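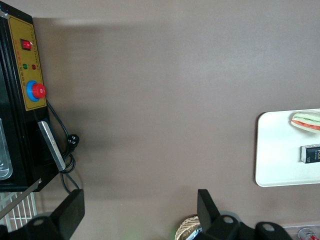 I have never trusted an appliance that comes with its own emergency stop. My grandmother dried apples on a string above the stove, and the worst that could go wrong was a fly. Now every second kitchen I visit has a machine on the counter with a lit switch, two little lamps and a fat red button, as if pears might rise up against us.

The sellers say it pays for itself. Does it? The Flurnov dehydrator my sister-in-law talked me into cost almost 300 dollars, and I ran it 16 times before December. I could have bought a great deal of dried mango for that. The dealer, a shop called Plurgate, promised a "semi-professional" result. I got leathery bananas.

Then there is the counter itself. People pay 3,000 dollars for a new worktop and bury half of it under black boxes, wire racks and loops of cord – the cord being always too long, except when it is too short. Wiping around all that takes longer than slicing the fruit did.

I will grant that a big red button is honest design. You know what it does, which is more than I can say for the tiny print on most control panels. But a thing that belongs in a workshop should stay in one. If you dry 100 pounds of plums a year, fine, buy the machine. The rest of us have an oven with a low setting and a door that can be propped open with a spoon.

Mine is for sale, racks included.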